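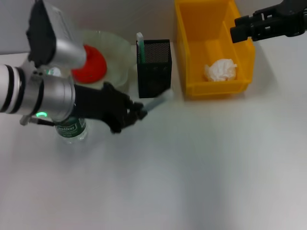
Cell 2: hand swap and wrist camera check

The left arm on the tabletop cell is back in service as of 2018-11-18. It had been down since the thumb joint on its hand began to stall under light load. Fereshteh Hosseinzadeh did the swap and wrote up the procedure; the short form is given below for anyone who has to repeat it at Clokavthorpe.

The old hand came off with 749 hours on it. The fault was wear in the thumb tendon guide. The guide has gone back to Dilleck for measurement. The replacement hand is the same model, so no change to the tool file was expected, but the center point still had to be taught again. The first attempt left an error large enough to make the fingers close beside a thin object and miss it. The second attempt was good.

Order of work for a hand swap:

Park both arms and remove hand power at the controller. Arm power can stay on with the brakes set.
Release the wrist bands and free the cable before touching the flange screws. Leave enough slack for a full turn of the last joint.
Fit the new hand, tighten the flange screws in a cross pattern, and mark each head with paint pen.
Restore power and wait for a steady green ring at the wrist. A blinking ring means the hand has not reported its serial number.
Run the open and close cycle 61 times with nothing in the fingers. Log the motor current on the first and last cycle.
Teach the center point, then test it on the thin stick and the pen holder. The stick is the harder of the two targets and should be tried at low speed first.

The pen holder, basin and yellow bin stay at the back of the table during the test. If they are moved, the reach limits in the test program have to be checked again.

The wrist camera is looked at in the same session. Clean the lens with a dry cloth, check that the mount has no play, and save a few images while the arm is moving as well as when it is parked. Moving images show how much blur the current exposure setting gives. With plain, pale panels in view there is very little for the tracking to hold on to, and a seam between two panels may be the only sharp line available. Clear plastic close to the lens adds reflections. Keep the exposure short and accept a darker image.
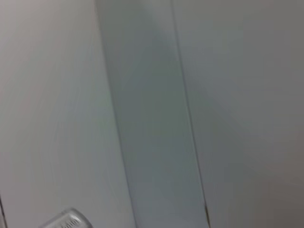

Noeline Treloar writes that the Stedwood cell had the same tracking trouble in September, and that shortening the exposure helped only up to a point. Her team also cut the wrist speed for the last part of each approach, and she would like to see that added to the procedure. She asks too whether the current log should be taken after a warm-up, as their readings on a cold hand ran high.

Both changes are under review. Until the procedure is reissued, log the current as written and note the room temperature beside it. Paint pens and spare flange screws are in the Bakhtiari cabinet, second drawer.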